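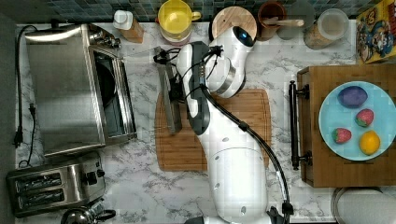
Posted in: Course Notes / Consumer Technology / Week 5

Home Networks: Why the Wi-Fi Is Slow in the Back Bedroom

Notes by Natalie Entwistle

Last week we got as far as the modem. Now for the fun part – the air! Almost every complaint people have about their internet at home is really a complaint about the last 44 feet of it, and that stretch is the one you can fix yourself without calling anyone.

Two bands, two personalities

Most home routers talk on 2.4 GHz and 5 GHz. The lower band travels farther and gets through walls better, but it's slower and your neighbors are all over it. The higher band is quick and has a lot more room, and it fades fast once you put a brick wall in the way. If your router gives both bands the same name, your phone picks for you, and it sometimes hangs on to a weak signal long after it should have switched. Try giving them separate names for an evening and see what changes.

Speed and delay

Please keep these apart in your homework! Speed (bandwidth) is how much data can move each second. Delay (latency) is how long one small message takes to get there and back. A 200 Mbps plan can still feel awful on a video call if the delay jumps around. In Toivo Halonen's apartment, which he kindly let us use for the worked case, the speed test came back at 61 Mbps on the couch and the calls still froze. The trouble was a big photo backup filling up his upload. He paused it, tried again, and the call was fine.

Where to put the router

- Out in the open, up on a shelf if you can.
- Near the middle of the home, even if that means a longer cable from the modem.
- Away from microwaves, fish tanks and big mirrors. Water and metal are hard on a signal.

Ashraf Hajji asked in class whether pointing the antennas matters. Yes, a bit! A stick antenna sends out most of its signal sideways, so an upright one covers a single floor well. In a two-story house, try tipping one over flat.

Extenders and mesh

An extender repeats what it hears. Put it in the dead spot and it has nothing good to repeat, so place it halfway. Many cheap ones use the same band in both directions, which can cut your speed in half. A mesh kit handles the handoff between units more smoothly, and if you can run a cable between the units (wired backhaul, see the glossary) it's wonderful.

For next time

Draw a floor plan of your home and run a speed test in 5 spots, three times each. Write down download, upload and delay, plus which band you were on. Then move the router once and do it all over again – I love reading these. Osvaldo Orlandini has the lab on passwords and guest networks, so bring your router's login details, but don't write them on the sheet you hand in.

Last updated 19 Jul 2018

12 shares | 3 comments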